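PRURKBY VILLAGE HALL ASSOCIATION
Minutes of the general meeting, 2/28/21

In the chair: Séverine Tanguy
Minutes: Larysa Derkach
Apologies were received from the Kernavel Road residents' group.

1. Minutes of the last meeting
Agreed as correct, with one change. Under item 4, "Ross Lane" should read "Ross Close". The chair signed the copy for the file.

2. Matters arising
The side gate has been rehung and now shuts. The noticeboard key has still not been found and a new lock will be fitted. Larysa has written to the council about the street lamp by the lower path and has had an acknowledgement but no date for the work.

3. Accounts
The balance in the current account is £199. The deposit account has not been touched. The insurance falls due in May and will have to be met from the deposit account unless hiring picks up. The meeting agreed that transfers between the two accounts should be reported at the next meeting, whatever the amount.

4. Kitchen
The inventory needs to be brought up to date before the insurance is renewed. Larysa will go through the cupboards and list crockery, pans and electrical items. The microwave is to be entered as a separate line.
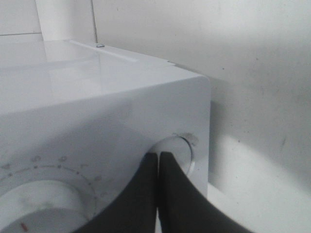
Item 4: top and front of white appliance.

It was asked whether hirers should be allowed to leave food in the kitchen overnight. Agreed that they should not, and that this will be added to the hire form. The wording on the form about tea towels is also out of date and will be taken out.

A wipe-down list will go up by the sink. It will cover worktops, taps, the fridge handle and the microwave, inside and out.

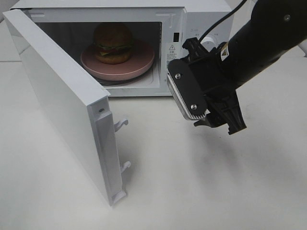 Item 4: microwave with door open, pink plate inside.

5. Roof and gutters
Two quotes have been asked for and one received, from Redar. It covers clearing the gutters on both sides and replacing 11 slates above the porch. Séverine thought the price fair but did not want to go ahead on a single quote. The second firm is to be chased. If nothing has come by the next meeting, the Redar quote will be put to a vote.

A damp patch in the small room was raised. It is on the wall below the valley gutter and may be part of the same problem. No painting to be done in there until the gutters are clear.

6. Hire charges
There was a long discussion. The hourly rate has not changed for 3 years. A rise was proposed for private parties only, leaving the regular groups as they are. Against this, it was said that parties bring in most of the income and could go elsewhere. The vote was put off. Larysa will bring the rates of two nearby halls to the next meeting.

The hire form will carry a short kitchen page.
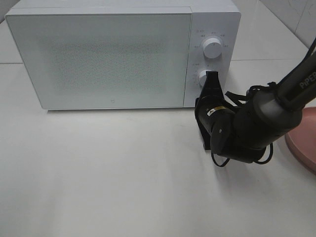

Kitchen page: microwave, door closed.

7. Seating
The hall has 84 stacking chairs on the books. Several have split seats and should be put to one side and labelled. A member asked if the old benches could be sold. Agreed, provided they are first offered to the school.

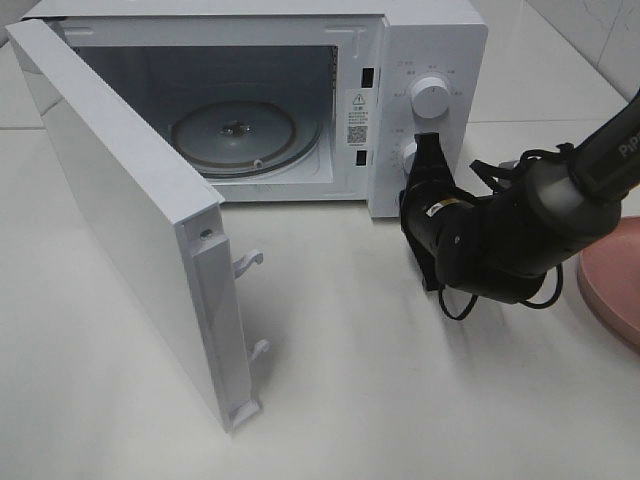 8. Any other business
The plant sale is set for May, outdoors if the rules allow it. Tables can be borrowed from the hall free of charge. The lower path is slippery after rain and grit has been ordered.

The meeting closed after item 8. Date of next meeting to be sent round by the minutes secretary.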